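Product Review: Firkitz Humanoid Right Hand, Second Release
Reviewed by Anoma Sultana, Equipment Evaluation Office, Brotelora
August 2024

Brotelora received the Firkitz hand in April for use on its parcel sorting bench. The unit was fitted to the right arm of our Fikia platform and used for box transfer between bins and shelves. This review covers performance over 8 weeks and one recurring fault, which affects our recommendation.

Installation was simple. The mounting instructions are clear, and the hand was running the same afternoon. Grip on small and medium cardboard boxes was steady, and finger speed was suitable for shared work areas.

The fault concerns release. On seven occasions the hand opened without a command while the arm was moving. In four of these cases a box was dropped outside the bin. No one was hurt, but one box landed inside the marked walkway, and the work was stopped under our safety rules. The control log showed the hand as closed each time, so the operator received no warning on screen.

Our technician, M. Dow, traced the problem to the position signal from the thumb. When the signal dropped out for a moment, the hand returned to its open default and the controller kept the last good reading. A hand used for lifting should hold its position on signal loss and raise an alarm. The supplier provided a software update, which shortened the dropouts but did not change the default.

The printed manual does not mention this behavior. The section on emergency stops is also thin, and it should state what the fingers do when power is cut.

Build quality is good for the price, and spare fingertips arrived in some two days. We would consider the hand again if the default were corrected. Until then, Brotelora rates it suitable for light bench work behind a barrier, and unsuitable for carrying loads over walkways or near staff.

Overall rating: 2 out of 5

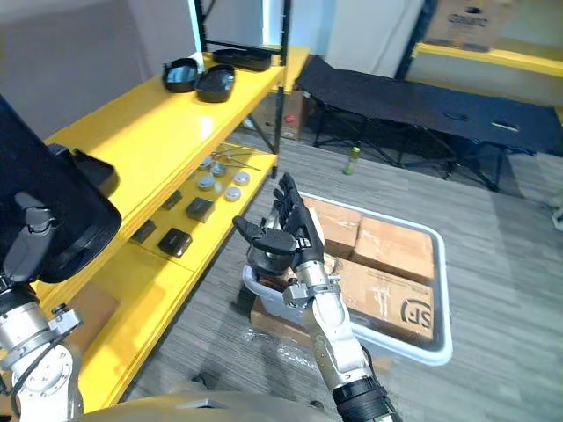

The right hand open over a bin of cardboard boxes.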